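Wolluda padded table mat, square, speckled grey

Product no. 1691
Wolluda – Table and serving – Mats

A thick mat for the middle of the table

The Wolluda mat is made for people who like a soft surface under their plates. It is square, large, and thick almost as a seat cushion. You lay it in the centre of the table and it stays there for breakfast, for coffee in the afternoon, or for the whole day if you want.

We sell this mat in our own shop and by post. The first pieces came in October and were a little thinner than today. Several customers wrote to us that they would like more padding, so the maker, Fuvach, added a second layer inside. The mat which you receive now is always the thicker one. If you have an old one and want to put the two side by side, please know that the height is not the same.

Surface and colour

The top is a felt-like surface in mixed light and dark grey fibres. From far it looks like one calm grey, and from near you see the speckles. We chose the mixed colour with purpose, as crumbs and small marks are not so visible on it as on a plain cloth. The edge is raised and softly rounded, and the corners also are slightly round.

The colour can differ a little from one delivery to the next. If you order more than one mat, please order them together, then we take them from the same roll.

Size on your table

Please measure your table before ordering. The mat needs 7 centimetres less than you perhaps think, because the rounded rim may hang over the front of the table without any problem. On a narrow table this overhang is normal and the mat lies flat all the same. If you prefer to have a free border of table on every side, choose the small size.

On a white table the grey looks darker, and on oak or beech it looks warmer. Customers with a glass table tell us that they like how quiet it becomes when plates are put down.

What you can put on it

Plates, cups, bowls, a bread basket, a teapot. The felt is firm enough that a flat plate stands well. For tall glasses with a thin foot we advise a small tray below, as the surface gives way a little when you press beside the glass.

Hot dishes should not go directly on the mat. The felt can become hard and shiny where the heat was, and this can not be repaired. Please use the Gisler trivet, which you find on the same page of our catalogue, or any trivet that you have at home.

Care

Shake the mat outside or use the vacuum cleaner with the soft brush. Pastry crumbs are best taken away when they are dry. Butter and jam should be lifted with a spoon and then dabbed with lukewarm water and a little mild soap. Do not rub, as the fibres will make small balls. Let the mat dry lying flat. It does not go in the washing machine or in the tumble dryer.

A new mat has a light smell of wool in the first days. Leave it by an open window.

Delivery and returns

We send the mat rolled in a carton. After unpacking, put it with the top side down on the floor for one night and the corners will come down. You can send it back if it was not used at the table. The cost of return is paid by the customer, except when we made the mistake.

Cafés and guest houses may ask for a price for larger quantities. Please write to Constanza Lucero in our sales office and tell her the size of your tables and in which month you need the mats. The last café order was for 2000 pieces and was delivered in three parts. For orders above 3000 pieces we must first ask Fuvach for the production time.

From our customers

"I bought it for the breakfast corner and now my children do their homework on it. The wiping is easy. I would like it also in green."

"Good quality, but bigger than I expected. I should have measured. The exchange to the small size was friendly and without discussion."

"The plates do not make noise any more. My mother, who sleeps late, is thankful."

Information on this page: April 2018. Prices are in the current price list.

A croissant for breakfast, with a round white plate on the speckled grey mat and a white table under it. 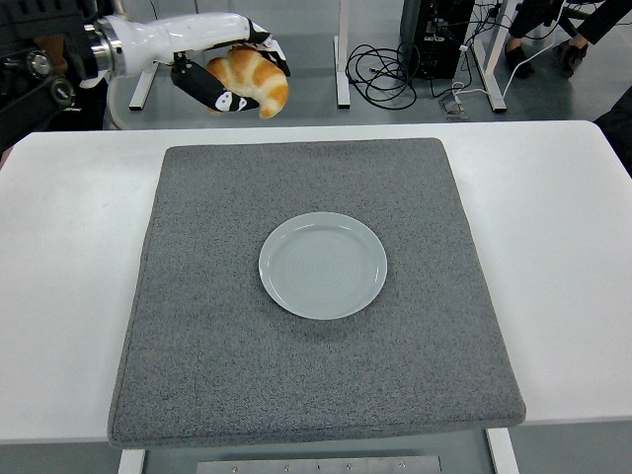

Goes well with this mat

Mirnano napkins, set, natural white
Gisler trivet, round
Wolluda padded table mat, small size
Fuvach soft brush for felt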